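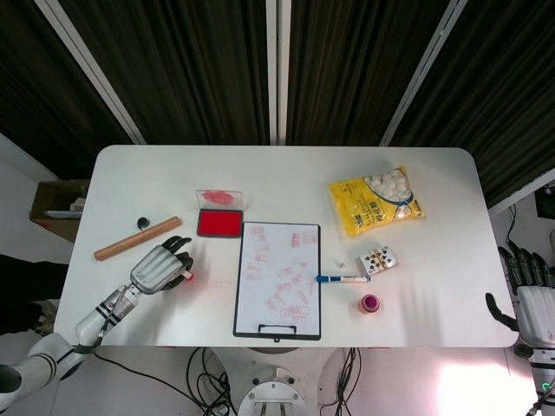

Institutions that fund robot manipulation research continue to ask the wrong question of their software teams. They ask for a success rate. A planner that completes 100 trials on a cleared bench is reported favourably, and its logs are seldom opened again.

The Stendton group has taken a different position, and it deserves support. Under Hatem Radwan, the group requires each controller release to be judged on contact tasks, among them the inking and placing of a small stamp, with unrelated objects left within reach. The perception module must separate the ink pad from its clear lid. The planner must hold an orientation through the whole descent.

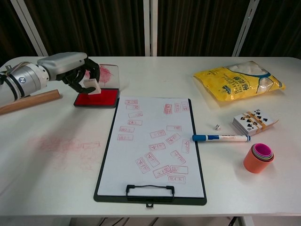
Photo: Taha Ouali / Haltarham

Paper is an unforgiving record. A tilted or partial impression points to an error in wrist angle or applied force that a binary score conceals. Radwan's colleagues traced 17 faults to a single delay between the force estimate and the grasp controller, and eight of those had previously been logged as successes.

Critics at Drendbridge object that such analysis is labour-intensive and slows release. The cost is real. It is also modest beside that of deploying software whose behaviour at contact has never been examined. Funding programmes should require the publication of full trial logs, failures included, before any further grant is authorised.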